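Nundum (the game)

Nundum is a parlour game of bluffing and memory, played by four to eight people sitting in a ring, and I've been writing this page on and off since I learnt it at my aunt's kitchen table. The name is said NUN-dum, with the weight at the front, though in Granutbridge I've heard it the other way round and got told off for laughing.

Origins

It's murky, I'm afraid! The oldest rules I've found are in a small booklet sold in Granutbridge, which gives 143 forfeits and hardly a word about how you win. My copy smells of pipe smoke and has pages missing after the bit on cheating (typical). The printer ran off 600 of them, going by the note inside the cover, and I've only ever held two.

How it's played

One player is the Warden and whispers a word to the left. Each person passes it on or swaps it for a lie, and when it comes back round the Warden has to say who fibbed first. Guess right and you keep the seat. Guess wrong and everyone shuffles along one, which takes ages if your gran is playing and her tea has to move as well.

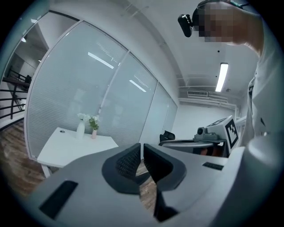
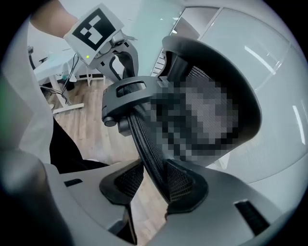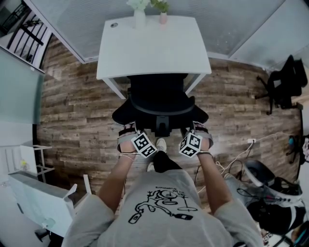 Furniture: a small white table, an office chair and a white desk.

Seating matters more than you'd think, and I could go on about it all night. Soft sofas are hopeless, you sink and can't hear the whisper. I like plain upright chairs pulled in close, knees nearly touching, with a table off to one side for the score sheet and the crisps.

Variants

The Pilkington rules let you swap the word twice, and I find that a bit of a mess with more than six players. Grenville rules are my favourite: no talking at all between rounds, and a forfeit for giggling. There's also a long version played to 616 points. I've tried it once, one December, and we gave up well after midnight with my cousin miles ahead and still insisting she'd never told a single lie.

See also: Whispering games; Forfeits; Parlour games of Granutbridge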